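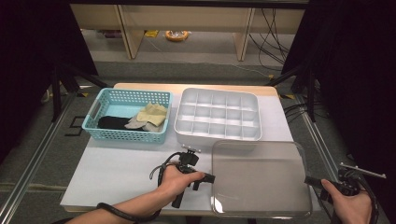

The Magalhães hosiery mill in Worarham opens its doors to the public once a year, in December, when the parking lot is a sheet of ice and anyone who turns up must really care about socks. We did turn up, by the 8:40 bus from Skurnberg, and were given a hairnet each and a talk about fire exits that lasted longer than lunch. A mill is mostly a matter of sorting things. Take away the noise and you have the same job as a turquoise basket and a white tray with dividers on a tabletop, only with 252 knitting machines and a shift bell.

The machines are round, about as tall as a mailbox, and they knit a tube from the cuff down. Ours was an ordinary gray dress sock. It came out with an open toe and dropped down a chute like a letter nobody wanted to answer. Closing the toe is done on another floor, which you reach by a staircase the guide called historic. I would have called it steep.

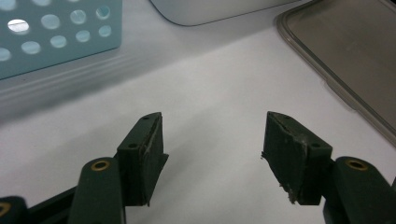 Skurnberg Industrial History Club, Visits Section

Upstairs it was quieter and smelled of steam and warm wool. The socks are pulled over flat metal legs and pressed, and for a few seconds they look better than they ever will again. One of our party asked if the legs came in left and right. They don't. He asked again at the next station, in case the answer was different there.

The museum corner has a hand-cranked machine with 576 moving parts, according to the card, and a second card asking visitors not to crank it. There is also an order book open at a page for 1,510 pairs of fishermen's stockings, shipped to Kurnport and sent back with a note about the heels. We spent longer over this than over anything else in the building. The note is very rude and in beautiful handwriting.
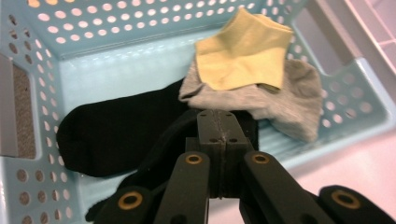 Four socks in three colors.

Coffee was served in the old dye house, where the floor slopes toward a drain and so does your chair. The mill shop sells seconds by weight. A second is a sock with something wrong with it, and most of us stood under the strip lights for a good while trying to find out what. I bought a bag and have so far found one crooked stripe and a heel facing the wrong way, which I may have put on wrong.
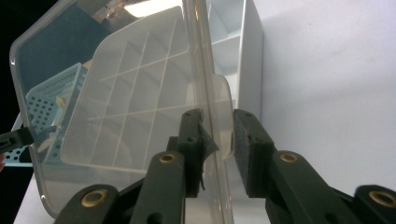 A reader writes that we missed the best part, the boiler room, which is down the passage marked No Entry and open to anybody who asks at the gate before ten. She also says the Kurnport heels were fine and the fishermen were trying to get out of paying. We will ask at the gate next time. The return bus is the 371, and it leaves from the other side of the road from where it drops you off.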